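Support > Simulation Packs > Closed tickets

Ticket 804
Product: Rumlow Kitchen Counter Pack, used with the Rumlow scene runner
Raised by: Csaba Fekete, Grillard
Handled by: Erzsébet Bárány, Rumlow support
Opened: June 20, 2024
Severity: 2
Status: closed, fix supplied

Problem as reported

We are evaluating the Kitchen Counter Pack before deciding on a site licence. The trial build installs cleanly and the supplied pick tasks run. The trouble starts when we use the clutter generator with the single-arm setup. Shortly after the arm reaches its pre-grasp pose, one of the larger objects shifts sideways by itself. The gripper has not closed at that point and no contact is reported between the fingers and the object. Sometimes the object settles again. Sometimes it pushes its neighbours along the counter and the episode is marked as failed.

We ran 300 generated layouts overnight and 42 of them ended this way. All of the failed layouts include an object from the extended asset set. Layouts built from the base set only have not failed so far.

Expected: objects stay where the generator placed them until touched.
Seen: object moves with no contact in the log.

Runner settings are the defaults apart from the random seed, which we fix per layout. Rendering is on. Turning rendering off makes no difference to the number of failures.

Csaba Fekete

Reply 1, support

Thank you for the seeds. I can reproduce the fault on our side with the first one you sent, so no further recordings are needed at this stage.

Please confirm three things. First, whether the extended set came with the trial build or was added later through the asset manager. Second, whether "settle before start" is ticked in the layout panel. Third, whether you have changed the contact margin for any object, even briefly, because the value is kept in the user profile and survives a reinstall.

Please also leave the generator alone for now and work from a saved layout. It is much easier to compare two runs if nothing else has moved.

Erzsébet Bárány

Reply 2, customer

The extended set was added later through the asset manager. "Settle before start" is ticked. The contact margin has not been changed by us. I have checked the profile file and there is no entry for it.

I have saved one layout that fails every time and have been working from that. It is one of the mixed ones: the Franka arm over the marble counter, with the dinosaur skull, the loaf, the black pot, the sunflower toy and the plate of fried food all placed together. The skull is the object that shifts. Removing the loaf does not help. Removing the skull does.

I also tried the following, one at a time, restoring the layout after each:

- Raised the arm's pre-grasp height. The skull still shifts.
- Parked the arm well clear of the counter. The skull still shifts, which rules out a missed finger contact.
- Increased the friction on the counter top. The shift is smaller but still there.
- Halved the physics time step. The shift starts later and is slower.
- Moved the skull to the centre of an otherwise bare counter. No shift.

The last result is the one I cannot explain. If the skull's own collision shape were wrong I would expect it to misbehave on its own as well.
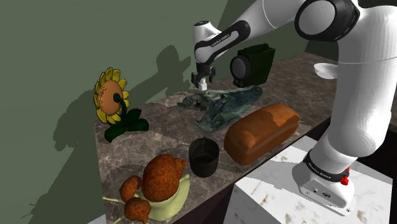
The other point I would raise is the log. The contact report lists pairs by object name and is filtered to pairs that involve the arm. For this kind of fault that is the wrong filter. I had to read the raw contact buffer through the scripting console to find out that the skull was in contact with anything other than the counter. It was: there is a steady contact between the skull and the green box behind it, with a depth that should not be possible if the generator had spaced them properly.

Csaba Fekete

Reply 3, support

Your last result and the raw contact entry point to the same cause, and I can now confirm it.

Each asset in the pack carries two shapes. One is the visual mesh and the other is a simplified collision shape made of convex pieces. The generator does not use either of them when it spaces objects. It uses a third item, a stored footprint, to save time. For the base set the footprints were made from the collision shapes and agree with them. For the extended set, in the version served by the asset manager, the footprints were made from the visual meshes.

With a compact object the difference is too small to matter. With a long, irregular one the convex pieces bridge across hollows and stick out beyond the mesh, so the collision shape is larger than the footprint. The generator then places a neighbour in what it takes to be free space and the two collision shapes start off overlapping. The solver pushes them apart. The settle step hides part of this by damping the motion, and when the damping is released at the start of the episode the object finishes moving.

That also fits your other results. A smaller time step slows the separation, more friction resists it, and an object on its own has nothing to overlap with.

The arm is not involved. The movement coincides with the pre-grasp pose only because the damping is released when that pose is reached.

Workaround, usable straight away:

1. Close the scene runner.
2. Open the asset manager and select the extended set.
3. Choose Rebuild, then Footprints only. Do not choose Rebuild all, as that also regenerates the convex pieces and will change your results against earlier runs.
4. When asked for a source, choose Collision shape.
5. Clear the layout cache.
6. Generate the layouts again from the same seeds.

Saved layouts will not be corrected by this. They store positions, so any overlap in them is kept until the layout is generated again.

Erzsébet Bárány

Reply 4, customer

Steps followed. The rebuild finished without warnings. Two remarks on the procedure: step 5 is greyed out until the runner has been opened and closed once after the rebuild, and the source prompt in step 4 is hidden behind the main window on our machine. It looks as though the program has hung. Bringing it forward from the task bar is enough.

The same 300 seeds were run again with default friction, default time step and rendering on. No object moved before contact in any of them. The generator rejects more placements than it did and takes longer per layout, but this is acceptable for us as we generate once and reuse.

A side effect you may want to record: with the larger footprints, crowded layouts sometimes come out with one object fewer than requested. The runner reports this as "placed" and not as a warning. A script that expects a given object to be present will stop with an unhelpful message. We now check the object list before starting the task.

Before we order I need answers to these:

Will the corrected set be published, or must every seat run the rebuild?
Will the contact report get a filter for pairs that do not involve the arm?
Does the same fault affect the Virág plant and garden set? We have it on the same quote.

Csaba Fekete

Reply 5, support

Both remarks on the procedure have been added to the internal note. The hidden prompt was known on multi-screen setups but had not been tied to this dialogue.

In order:

The corrected extended set has been put on the asset manager under the same name with a higher revision. New installs will get it. Existing seats are not updated unless automatic updates are on - they are off by default in the trial build - so check the revision on each seat before comparing results between machines.

The contact report change has been accepted as a feature request. I cannot give a release for it. Until then the raw buffer is the right place to look, and I have attached a short script to the ticket which prints every pair above a chosen depth at the first step of the episode. Running it once over a batch of new layouts will catch any remaining overlap from whatever source.

The Virág set is not affected. Its footprints were made with the same tool as the base set. The check script was run over it here and found no pairs.

The missing object has been logged separately as a fault, as the runner should warn when it places fewer objects than requested. You have been added to that ticket as a watcher.

Erzsébet Bárány

Reply 6, customer

Revision checked on both evaluation seats and the script run on each. No pairs found. The script needs the depth in metres, whereas the panel shows millimetres. A line at the top of the file would save the next person some time.

I have no objection to closing. The evaluation report will list the fault as found and fixed, with the contact filter and the placement warning as open items.

Csaba Fekete

Closing note, support

Unit comment added to the script and the attachment replaced. Cause: footprints in the extended asset set generated from visual meshes. Fix: corrected set on the asset manager, or rebuild footprints from collision shapes. Placement warning continues under its own ticket.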